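홈 > 골목 기록 > 따라 하기 > 벽화 찍고 정리하기

동네 벽화와 그래피티, 찍어서 제대로 남기는 법

담벼락 그림은 수명이 짧다. 지난주에 멀쩡하던 고양이 얼굴이 오늘은 회색 페인트 밑에 들어가 있고, 그 위에는 벌써 누군가의 서툰 하트가 올라와 있다. 나는 블로그 이름을 Plonderby로 지은 뒤로 지금까지 벽 사진을 3,067장 모았는데, 그중 절반은 어디서 찍었는지 모른다. 자랑이 아니라 경고다. 이 글을 읽는 분은 나처럼 하드디스크 앞에서 벽돌 색깔만 보고 동네를 추리하는 저녁을 보내지 않으시길 바란다.

1. 나가기 전에

지도 앱에 '벽'이라는 폴더를 하나 만든다. 이름은 아무래도 좋지만 '새 폴더(2)'만은 피하자. 지나가다 본 그림은 그 자리에서 핀을 찍어 둔다. 나중에 기억해서 찍겠다는 다짐은 내 경험상 다음 신호등까지 간다.

흐린 날이 좋다. 해가 쨍하면 스프레이 표면이 번들거리고, 나무 그림자가 글자 한가운데에 걸린다. 굳이 맑은 날 나가야 한다면 벽이 통째로 그늘에 들어가는 시간을 노린다. 북쪽을 보는 벽은 하루 종일 얌전하니 초보자에게 권한다. 11월이면 담쟁이 잎이 떨어져서 여름 내내 숨어 있던 그림이 나오기도 한다.

2. 정면부터

멋있는 각도는 나중이다. 먼저 벽과 나란히 서서 그림 전체가 들어오게 한 장 찍는다. 카메라를 위로 치켜들면 글자가 사다리꼴이 되니, 뒤로 물러날 공간이 있으면 물러난다. 뒤가 차도면 물러나지 않는다. 블로그 글 하나에 목숨을 걸 만큼 방문자가 많은 사람은 이런 글을 읽고 있지 않을 것이다.

좁은 골목이라 다 안 들어오면 왼쪽부터 조금씩 겹치게 나눠 찍고 집에서 이어 붙인다. 3분의 1쯤 겹치면 프로그램이 알아서 맞춘다. 벽과의 거리를 유지하면서 옆으로 게걸음을 치는 것이 요령이고, 지나가는 분들의 시선은 각자 견디는 수밖에 없다.

3. 서명과 주변

정면을 찍었으면 서명을 찾는다. 대개 오른쪽 아래 구석에 있지만, 글자 획 속이나 캐릭터의 신발 밑창에 숨겨 놓는 사람도 있다. 서명은 글자가 읽힐 만큼 가까이서 따로 찍는다. 다음은 넓은 사진이다. 옆 가게, 전봇대, 계단까지 같이 나오게 찍어 두면 몇 년 뒤 그림이 지워져도 자리를 찾을 수 있다.

사람 얼굴, 차 번호판, 남의 집 창문 안쪽은 빼거나 올리기 전에 가린다. 사유지 안쪽 벽이라면 먼저 물어본다. 의외로 잘 허락해 주시고, 가끔은 그 그림이 얼마나 마음에 안 드는지에 대한 긴 설명도 함께 들을 수 있다.

4. 누가 그렸는지 모를 때

모르면 '작가 미상'이라고 쓴다. 이 네 글자를 못 써서 망신당하는 사람이 많다. 나도 Civevgate 굴다리의 파란 물고기를 자신 있게 Itsuki Minami 작품이라고 올렸다가, 본인에게서 "저는 물고기를 못 그립니다"라는 짧은 메일을 받았다. 알고 보니 Minoru Sakai가 그린 것이었고, 그분도 그게 물고기는 아니라고 하셨다. 아직도 뭔지 모른다.

비슷한 그림을 비교할 때는 색보다 획을 본다. 색은 그날 가방에 남은 캔이 정하지만 획 끝을 꺾는 버릇은 잘 안 바뀐다. 외곽선의 굵기, 그림자를 떨어뜨리는 방향, 글자 사이를 메우는 방식을 옛 사진과 나란히 놓고 본다. 그래도 확신이 없으면 '비슷해 보인다'에서 멈춘다.

5. 파일 이름과 표

집에 오면 그날 안에 이름을 바꾼다. 나는 이렇게 쓴다.

연월일_동네_거리_순번

예전에는 끝에 '최종'을 붙였고, 다음에는 '진짜최종'을 붙였다. 순번은 두 자리로 적어야 정렬이 엉키지 않는다. 표에는 찍은 날, 위치, 작가, 상태 네 칸이면 족하다. 상태 칸에는 '온전', '일부 덧칠', '사라짐' 가운데 하나를 적는다. 감상문을 쓰고 싶어지면 비고 칸을 만들되, 나중에 읽으면 부끄럽다는 점은 감안하시라.

백업은 2곳에 한다. 같은 책상 위의 외장하드 둘은 한 곳으로 친다. 커피 한 잔이면 둘 다 간다.

6. 올릴 때

제목에는 위치와 그림의 특징을 같이 넣는다. '대박 벽화 발견'이라는 제목은 내 블로그에만도 여러 개라 나조차 구별을 못 한다. 같은 작가의 예전 글이 있으면 링크를 걸고, 그림이 지워졌다면 옛 글을 삭제하지 말고 맨 위에 한 줄을 덧붙인다. Nishimura 철물점 셔터 그림은 그렇게 세 번이나 '사라짐'과 '다시 생김'을 오갔고, 지금은 셔터가 늘 올라가 있어서 볼 수가 없다.

작가가 내려 달라고 하면 내린다. 토론은 필요 없다.

Preller 거리 뒷담은 다음 글에서 따로 다룬다. 담이 길어서 게걸음도 그만큼 길었다. 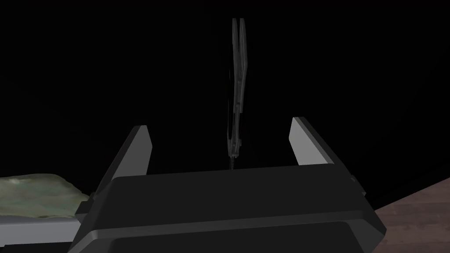

짙은 회색 로봇 그리퍼, 컴퓨터 렌더링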